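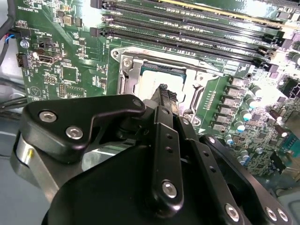 Gripper and green motherboard, close up

Ticket: Missing tracks and wrong artist name on album page
Product: Trusell artist pages
Reported by: Rultach (label account)
Opened: August 2023
Status: Resolved, one item carried over

Original report
We delivered the new Negussie album, Umura, through the usual feed. On the artist page the album shows eight tracks. It should show eleven. The three missing ones are the two singles that came out ahead of the album and the closing instrumental. The singles are still live under their own pages and play normally.

The second problem is that the album is credited to "Negussie Band" on mobile and to "Negussie" on desktop. The band name was used for one early EP and should not be on this release at all.

The single had 3,637 plays before the album went up. The same song on the album page now shows 1,644. The artist's manager has asked us where the rest went.

Support, first reply
Thanks for the report. Please send the recording codes for all eleven tracks as they appear in your own catalogue, and confirm whether the singles were delivered with the same codes as the album versions. Please don't redeliver the album yet. A second delivery makes a duplicate page and we would have to merge the two by hand.

Rultach
Codes attached as a spreadsheet. We checked and the first single was sent with a different code from the album version. It is the same recording and the same master. The code on the album is the correct one. The second single matches.

Support
That explains the play count. The two codes are being treated as two separate recordings, so the plays are split. The old plays have not been lost, they are sitting on the single.

Steps taken so far:
Linked the first single to the album code.
Removed the "Negussie Band" profile from the album credits. It had been picked up from an old alias on the EP.
Cleared the stored copy of the page for mobile.
Re-ran the track import.

Play counts update overnight. Please check tomorrow and let us know.

Rultach
Checked on two phones and a laptop. Artist name is right everywhere. Ten tracks showing. The counts have been joined up. The instrumental is still missing.

Support
The instrumental was rejected at import. Its length in the feed is 30 seconds, and our import treats anything of 30 seconds or under as a preview clip. What is the real running time?

Rultach
It is four minutes and six seconds. The wrong length was typed in at our end. Can we correct just that field?

Support
Yes. Send a metadata update for that one track, with no audio. Leave the release date as it is or the album will drop off the new releases list.

Rultach
Update sent. Eleven tracks now, in the right order.

Support
Confirmed here. The EP still carries the old alias and will be corrected in the September catalogue update. Closing this ticket. Replies to it will reopen it.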